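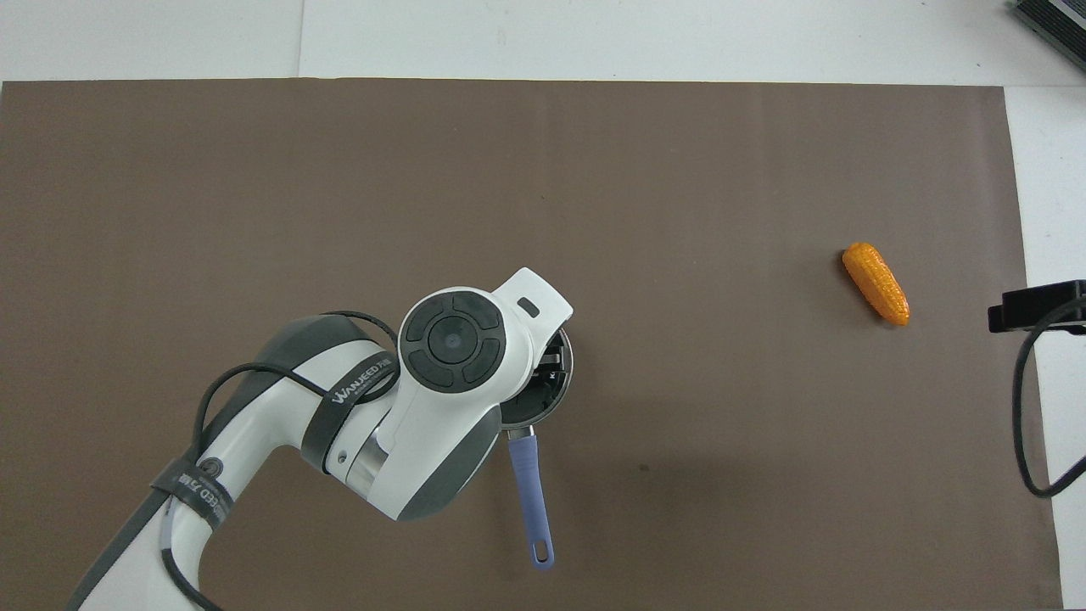

Quelle distance de galop faut-il retenir pour comparer la récupération des chevaux de plat d'un terrain à l'autre ? La distance retenue est de 400 mètres, parcourue en ligne droite après un échauffement au trot.

3.2. Protocole de récupération

Les 50 pur-sang suivis à l'entraînement sur les pistes de Jitholm et de Gavalas ont effectué chacun deux passages, séparés par huit jours de travail léger. La fréquence cardiaque était relevée à l'arrêt, puis au pas, selon la grille établie par Figueroa pour le centre de Fimden. Les chevaux ferrés de neuf dans la semaine ont été écartés de l'analyse.

Figure 2 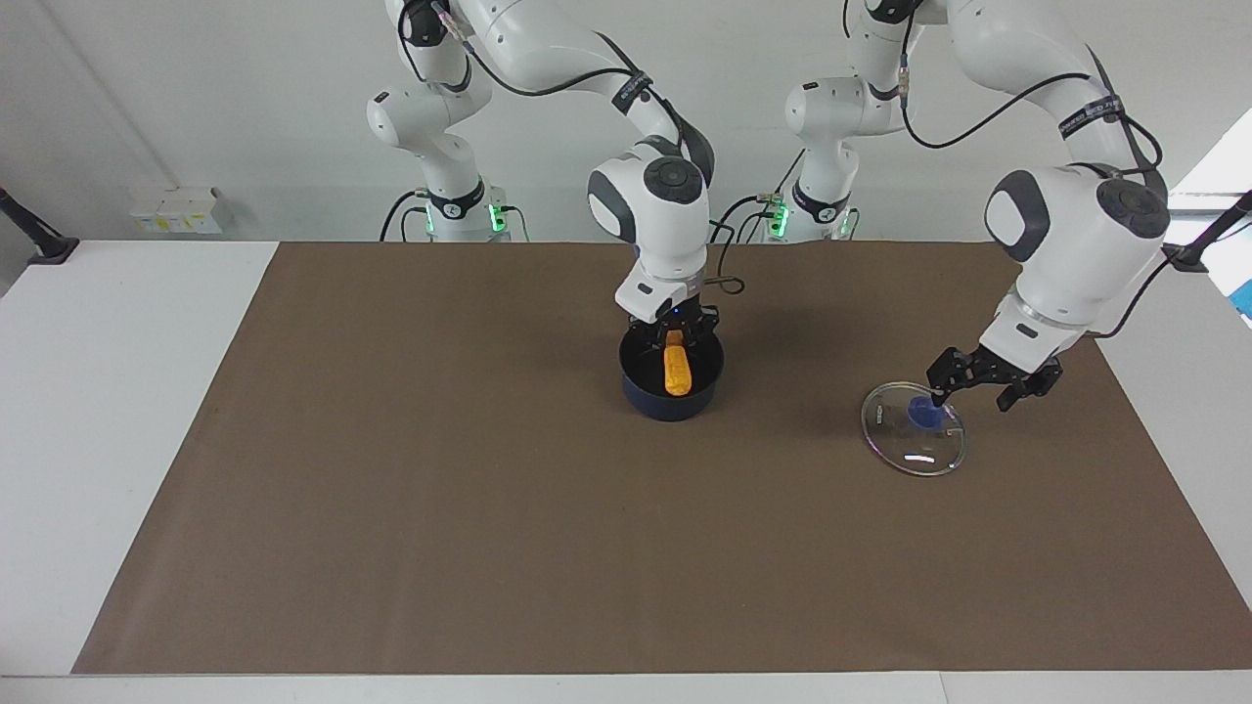 Le retour à la fréquence de repos s'est révélé plus lent sur terrain souple, l'écart étant plus marqué chez les sujets de deux ans. L'effet du cavalier n'a pu être isolé, les lots de Gavalas étant montés par les mêmes apprentis à chaque séance. Les relevés de l'hippodrome de Briltier, où l'arrosage diffère selon les portions de piste, sont traités séparément à la section 3.3.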